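Gripper drops crinkly bags over the organizer, help

ynair_pal
Posted 23 September 2026
Hi all! We've got one arm loading small packaged snacks and parts into a cardboard slot organizer on a desk, and it keeps letting go of anything in clear plastic wrap (the stiff little packs go in fine). It gets all the way over the slots, then the bag slides out and lands sideways. I've swapped the finger pads and re-zeroed the gripper twice. Out of 60 tries yesterday I lost 45, ugh.

Mollska
What's your closing force? Crinkly wrap traps air, so the fingers stop on the air and think they're done. I'd raise it a bit and add a half second wait before the lift.

kimutai_n
Disagree with Mollska. More force just squirts the bag out, been there. Check the cable first. If it loops down off the wrist and swings, it tugs the gripper right when the arm slows over the slots.

Mollska
A cable tug would drop the stiff packs too, and he says those are fine.

kimutai_n
Stiff packs forgive a tug, bags don't. Tie it back, costs you one strap.

Ermira B
Which row is it worst on?

ynair_pal
Lower ones, for sure! The arm comes in low from the organizer side and has to curl over to reach them, so the wrist is at a funny angle. I left the cable looping down this morning and ran it again while Nikola sat across the desk with his laptop.

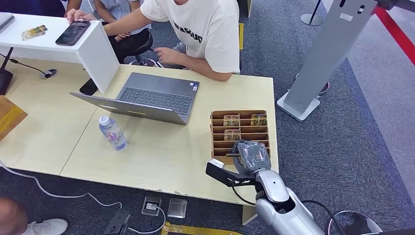
I also dropped the approach speed on those rows and left the force alone for now, sorry Mollska, one thing at a time (okay, two things). Six bags in so far and five stayed put, so I'm not calling it fixed yet.

Mollska
Two changes at once, so now you won't know which one did it :)

Ermira B
Wipe the pads too. Ours at Brimley get slick from the wrap and we clean them every shift.

ynair_pal
Ooh, haven't wiped them since I put them on. Doing that after lunch, then a full run with the old speed and the cable still tied.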